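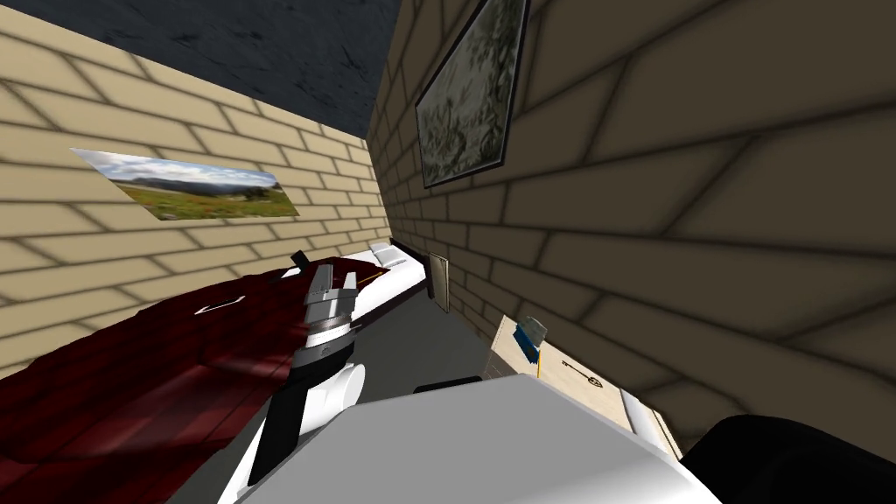 A hover stall is what we call it when the arm completes its approach, stops short of the target and never starts the descent, while the controller goes on reporting a healthy motion. It produces no error code, and the episode ends on the time limit, so in the summary it looks the same as a slow run. In the Galbraith bedroom the place to look for it is over the bed, with the fingers of the gripper held just above the far portion of the red blanket, near the strip of white sheet. A single still of that pose proves nothing, as a good run passes through it too. The steps below are for telling the two cases apart and for fixing the stalled one.

14 shares | 6 comments

The notes assume a Monska scene build, the Fasska motion controller and the Oreo episode logger. Menu names may differ in older builds. The checks themselves don't depend on them.

How it came up

In June we ran a batch of 1,588 simulated pick episodes and 341 of them timed out. The first assumption was that the time limit was too tight, and it was doubled. The same episodes timed out again, later. Martti Nurmi then sorted them by the last commanded pose and found that 309 ended with the gripper over soft furnishings: blankets, mostly, and a few cushions. The other 32 were unrelated and are not covered here.

Step 1. Confirm that it is a stall

Open the episode in Oreo and plot two channels on the same axis: commanded gripper height and measured gripper height. In a slow run both lines slope downwards to the end. In a hover stall both go flat together. If only the measured line is flat, the arm is being physically blocked or a joint is saturated, and you want the joint torque page instead.

Next look at the controller state. A hover stall will show APPROACH for the whole of the flat section. If it shows DESCEND, stop here. You have a different fault.

Step 2. Turn on the contact shapes

The renderer draws one mesh and the planner uses another. Switch the viewer to contact shapes and go to the last step of the episode. On a bed, the drawn blanket has folds in it, and the contact shape should follow them fairly closely. What we found was a single convex hull wrapped over the blanket and pillow together. A hull can't dip, so the space between the high point of the pillow and the main surface of the bed was filled in solid.

To the planner, the gripper in the stalled episodes was already touching the bed. To anyone looking at the rendered view there was a clear gap under the fingers.

Check the furniture near the base as well while this view is on. With a bed on one side and a cabinet on the other, an arm working in a narrow room has little space to swing, and an oversized hull on the cabinet will cause sideways refusals that look similar in the log.

Step 3. Read the clearance value

Fasska keeps a minimum clearance between the fingers and anything marked as an obstacle. When the clearance is violated it holds position and asks for a new plan. The planner returns the same plan, it is refused again, and the loop repeats. Each retry resets the watchdog, which was set to 500 ms, and for that reason no fault was ever raised.

Search the log for "replan". One or two entries in an episode are normal. An unbroken column of them, with identical goal poses, is the stall.

Step 4. Rebuild the contact shape

1. Select the bed in the scene tree and detach the pillow, so that it is a separate body.
2. Set the blanket to convex decomposition. Leave the mattress as a plain box.
3. Rebuild, and go back to the contact view. The gap should now be visible there too.
4. Mark the blanket as a permitted contact for the fingers only. The wrist and the rest of the arm must stay restricted.
5. Save the scene under a new version number. Overwriting the old one makes the earlier logs impossible to replay.

Do not skip the limit in item 4. Eino Karppinen tried a quick version with the blanket permitted for the whole arm, and the forearm came down across the bed in the first episode and pushed the mattress through the wall. In simulation this costs a restart. If the same permissions file is loaded on hardware, there may be a person near that bed.

Step 5. Fix the watchdog

Rebuilding the shape removes the cause in this one scene. The controller will still hide the next case, so change the watchdog as well. It should reset on progress, measured as a reduction in distance to the goal, and ignore replanning requests altogether. Add a counter for consecutive refused plans and raise a fault when the counter reaches its limit. We use five.

Do not be tempted to reduce the clearance until the arm moves. It does work on the bed — the hull error was small — but the same value applies to every object in the room, and you will see scraped cabinet edges within a few episodes.

Step 6. Replay

Replay the failed episodes with their original seeds, before running anything new. Look for three results in Oreo: the state changes from APPROACH to DESCEND, the finger contact is with the blanket or the target only, and the refused plan counter returns to zero after the approach.

Then break it on purpose. Put the old hull back, run one seed, and check that the watchdog now raises a fault. If it times out quietly as before, the new reset condition hasn't been loaded. Fasska reads that file only at start-up, and reloading the scene is not enough.

Known limits

Decomposition is slow on heavily creased cloth, and the rebuild has to be repeated whenever the blanket mesh is changed. Blankets that deform during the episode are outside this procedure. The contact shape is fixed at load time, and it will drift away from the drawn surface as soon as the cloth moves.

6 comments | 14 shares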